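Clearing and resetting a shared work table

Applies to: the shared tables at the Branurberg workroom. The same routine works on any flat table that several people use in a day. Allow about 20 minutes for the full procedure the first time.

What you need

Two microfibre cloths, one for damp wiping and one for drying
A spray bottle holding 600 mL of lukewarm water with a few drops of dish soap
A soft brush, such as a clean paintbrush
Hook-and-loop cable ties
A shallow tray with a rim
A Kikasik tote or any lidded bin for items with no known home

Do not use bleach, scouring powder or the rough side of a sponge on a pale tabletop. Scratches hold dirt, and the surface will look grey sooner than it should.

Step 1. Sort before you wipe

Take everything portable off the table and put it in the tray. Sort as you go into three groups: stays on the table, belongs elsewhere in the room, unknown. Unknown items go in the tote. Label the tote with the month, for example December, and check it when the month ends.

Leave anything that is bolted down, plugged in or in use. Ask before moving a bag or a coat.

Step 2. Soft and decorative items

Artificial flowers collect dust where the petals meet the stem. Hold the bouquet upside down over a bin and brush from the stem outward. Trailing leaves should be brushed one strand at a time, supported from below, as the joints pull apart easily. If the flowers are fabric, test one petal at the back with a damp cloth before doing the rest. Some red and purple dyes run.

Fabric items and plush toys can be shaken out and gone over with a lint roller. Follow the care label if there is one. If there is no label, spot clean only and leave to dry flat, off the table.

Step 3. Cables

Cables are the main reason a table never looks clear. Work from the power end to the equipment end.

Trace each cable by hand before unplugging anything.
Gather cables that follow the same path and tie them loosely, leaving enough slack for anything that moves.
Lift loops clear of the floor where a chair could roll over them.
Keep flat ribbon cable separate from the bundle. It should not be folded sharply or tied tight.

Bundles that hang behind a monitor can be fastened to the back of the stand. We use Wuner ties, width 9 mm, but any reusable tie will do. Plastic zip ties are a nuisance on a shared table and have to be cut off every time something is added.

Step 4. Wipe the surface

Spray the cloth, never the table. Wipe in overlapping straight passes from the far edge toward you, then dry with the second cloth in the same direction. On a cream or beige top, check for smudges with your head low and the light across the surface. Brownish marks near the edges are usually hand oil and will take a second pass. On a wooden top, use a cloth that is barely damp and dry it right away – water left standing can raise the grain.
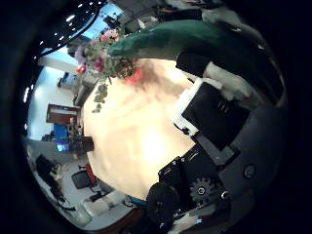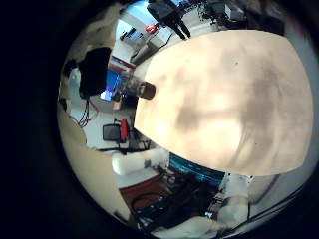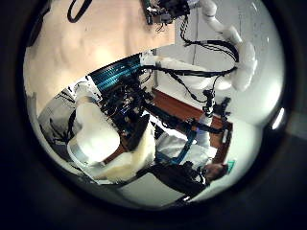

Step 5. Put things back

Return only the first group. Tall or soft items go along the back edge and flat items go in front of them. Keep the middle of the table clear. Stand a bouquet so that its trailing strands lie along the edge, where they are less likely to be caught by a sleeve.

Small loose items should go back in the tray and not directly on the table. A tray can be lifted in one movement the next time the top is wiped.

Step 6. Chairs and floor

Push chairs in far enough that the armrests clear the table edge. Wipe the armrests with the damp cloth. Sweep under the table last, after the cables have been lifted.

How often

Steps 1 and 4 at the end of each day, normally before 7 p.m. Step 3 whenever equipment is added or taken away. Step 2 once a month is plenty.

Common problems

Streaks after drying: too much soap. Wipe again with plain water and change the drying cloth.

Sticky patches: usually old tape residue. Ghauri citrus remover works on sealed tops. Try it on the underside first and rinse it off fully.

Dust back within a day: check for an open window or a vent above the table, and brush the fabric items before the surface is wiped.

Cloths can be machine washed together on warm. Leave out the fabric softener, as it coats the fibres and they stop picking up dust.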